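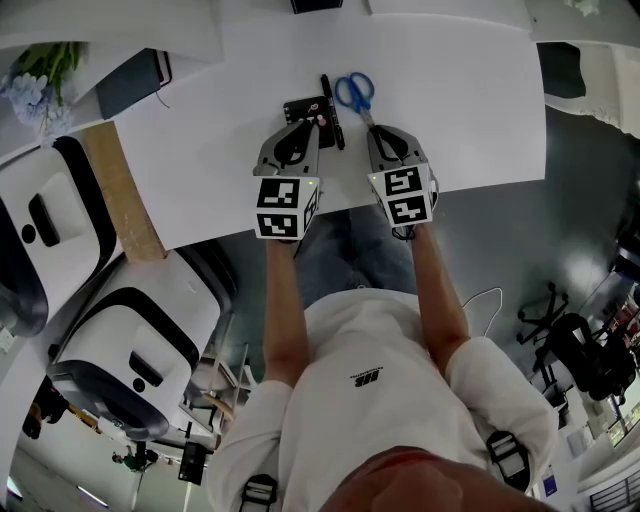
Fiona Swanson swears that a desk stays clear if you give every pen and every pair of scissors its own labeled spot. I tried that with a Vemo tray that had more compartments than I had things, and it lasted until November. So take the steps below as what survived, and be wary of anyone selling you a "system."

1. Take everything off the desktop and put it on the floor. Yes, even the charger.

2. Put back only what you used in the past 2 days. For most people that's a marker, scissors and maybe a notepad.

3. Test the markers on scrap paper. A dry one won't recover, whatever the Kemer forum says about vinegar.

4. Lay scissors flat, blades pointing away from your chair. I don't trust upright cups – they tip.

5. Everything else goes in one drawer. One. The Trivaner dividers cost me 220 crowns and now hold batteries.

6. Flowers and other decorations can go on a shelf. Artificial ones need dusting too, despite the claims.

Repeat when you can't find the scissors. Mine takes a quarter of an hour, usually before dinner.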